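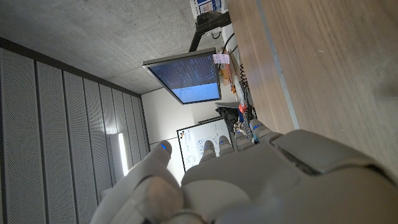
Wavness Shared Workrooms
Walk-through safety checklist, Room 524
Building: Wostinmont, upper floor
Date of walk-through: 11th April
Next one due: May

Thank you to everybody who left the room open for me and put up with my crawling about under the furniture. As usual I've marked each line OK, Fix or Watch, and as usual I've written more than the boxes were designed to hold. Please read the comments even where the mark is OK, as some of them are really small requests in disguise.

1. DOORS AND WALKWAYS

Door opens fully and closes by itself: OK
The closer was adjusted after the last visit and it no longer slams, which I'm sure the neighbors in the next room appreciate as much as I do.

Route to the door clear: OK
I walked it twice, once with my arms full of folders, and had no trouble either time.

Floor free of loose cords: Fix
Black cords trail across the floor by the desk, and that's the one thing in this report I'd love to see dealt with first. I know they get moved around all the time and a permanent channel isn't practical. The flat rubber covers from Markoline are fine for this, and there are two of them in the supply closet that haven't been unrolled yet (look behind the paper towels). If a cord has to be somewhere people step, please put a cover over it, even for a short job.

2. WALLS, CEILING AND LIGHT

Acoustic panels secure: OK
I pressed along the seams and nothing gave. Please keep tape and pushpins off the perforated panels, the little holes tear more easily than you'd think and we can't get single panels in that gray anymore.

Light fixtures working: OK
The narrow one set into the paneling was on and nice and bright.

Whiteboard fixed to wall: OK
Still full of equations and little diagrams, and I was careful not to lean on any of them!

3. DESKS AND WHAT LIVES UNDER THEM

Desks steady: OK
No wobble that I could find.

Desk edges smooth: OK
I ran a hand along the wood-grain edges on the side where people sit and didn't pick up a splinter or a snag.

Items stored below desks: Watch
I have a soft spot for anyone who finds a home for small things, so please don't take this as a scolding. Containers tucked in close to a desk are fine as long as they stay out of the way of feet and have their lids on. Glass is the part I'd like you to think about. 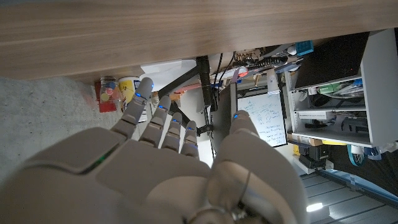

A jar at that height is easy to kick, and small round pieces scattered over a hard floor are a slip waiting for the next person through. A plastic tub with a screw lid would do the same job, and I'm happy to bring a few over from the kitchen if somebody reminds me. The orange cable needs a moment of attention as well. It crosses in front of the white box or packet, so anybody pulling that out in a hurry could drag the cable with it. A clip would settle the matter.

Labels readable on all containers: Watch
Some have labels, some don't, and some are turned to the wall. Please turn them to face out when you put things back.

4. ELECTRICAL

Power strips in good condition: OK
The white strip at the corner of the back desk has a black cord running down from it. Please keep paper and cloth well clear of the sockets, and don't plug a second strip into the first one. (I'm not saying anyone has. I say it in every room.)

Monitor arm tight: OK
The black arm holds its screen where it's put. When you move it, leave some slack in the cable that loops beside it so the plug isn't doing any pulling.

Floor fan guarded: Watch
The round black grille is under the desk, and dust and stray cords both like to find their way there. A quick go with the brush once a month, switched off and unplugged, would be lovely.

5. WORK AREA AND BACK DESK

Marked area on desk visible: OK
If the gray tape starts lifting at the corners, replace the whole strip and don't patch over it. Patches catch on sleeves.

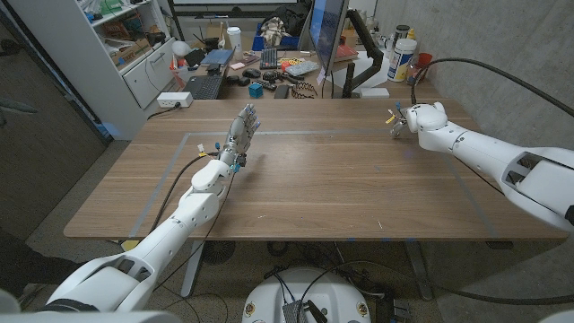

Room 524: taped work area on the front desk, with the back desk beyond.

Surfaces reasonably tidy: Fix
The front desk is a pleasure. The back one has keyboards, mice and small gadgets scattered all over, and I'd be grateful for a sort-through before May. Cozma have trays that fit inside a drawer, item 39 in their list, if you'd like something to put the little things in.

Drinks kept away from equipment: Watch
I noticed the red cup. I didn't look inside, so it may well be full of pens, but if it's for drinking please give it a spot away from the keyboards.

6. FOLLOW-UP

Cord covers down: before the next walk-through
Glass jar swapped for plastic: when the tubs arrive
Orange cable clipped: as soon as you can
Back desk sorted: by May

Please initial each line on the copy taped inside the closet door as it gets done, and leave the sheet up for me to collect.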